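19 de abril de 2024
Por Benito Villalobos

Abro hilo sobre un fallo que tuvimos esta semana en la celda de picking. Lo escribo despacio, el español no es mi primera lengua, perdonen los errores.

1/ El brazo coge objetos mezclados de una caja y los deja al lado. El martes, en la recogida 296 de la serie, bajó con un objeto ya en la pinza y apretó contra el fondo. La parada por fuerza no saltó.

2/ No hubo heridos. Gonzalo Ibarra estaba en la consola y pulsó la seta de emergencia. Entre el contacto y la parada pasaron, según el registro, 501 milisegundos. Para mí es demasiado.

3/ Primero pensamos en el sensor de fuerza. Lo desmontamos, lo probamos con pesas y medía bien. Perdimos una tarde entera con esto.

4/ La causa era más tonta: el programa ponía a cero el sensor antes de cada descenso. Si la pinza ya tocaba algo, ese contacto quedaba guardado como cero. El límite de 108 newtons se contaba desde un valor falso.

5/ Encontramos también una segunda cosa. Los cables de la muñeca tiran cuando el brazo gira mucho, y este tirón entra en la medida. Es pequeño, pero se suma.

6/ Cambios ya hechos: el cero se toma solo arriba, con la pinza vacía. El límite baja mucho cerca del fondo. Y si falta la lectura durante un ciclo, el brazo no continúa.

7/ Araceli Mateos pidió además repetir la serie desde el principio a velocidad reducida, y con todas las personas fuera del alcance. Me parece correcto. Llevamos alrededor de 200 recogidas así.

8/ Los objetos largos y planos, como la paleta de jardín, son los que más me preocupan: el dedo tiene que bajar casi hasta el suelo de la caja. Allí el margen es muy poco. Cuando termine la serie publico las curvas de fuerza.
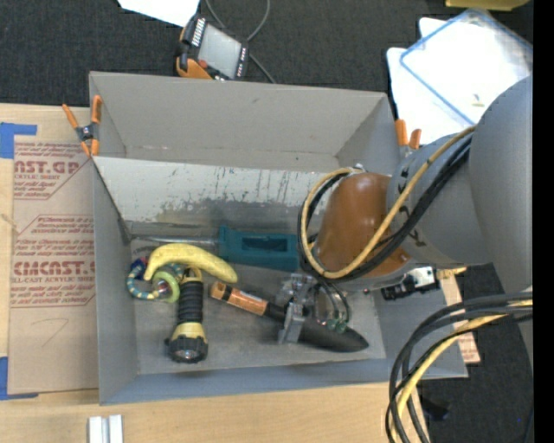
9/ Me queda una duda con el tirón de los cables. ¿Alguien lo compensa con un modelo, o es mejor cambiar el recorrido y ya está? Agradezco experiencias, también las malas.

Comentarios

Purificación Montoya: Cambia el recorrido. El modelo te vale hasta que alguien mueve una brida.

Hugo Barroso: Nos pasó lo mismo con el cero. ¿La seta corta potencia directamente o pasa por el controlador?

Benito Villalobos: @Hugo Barroso directamente. El controlador solo recibe el aviso.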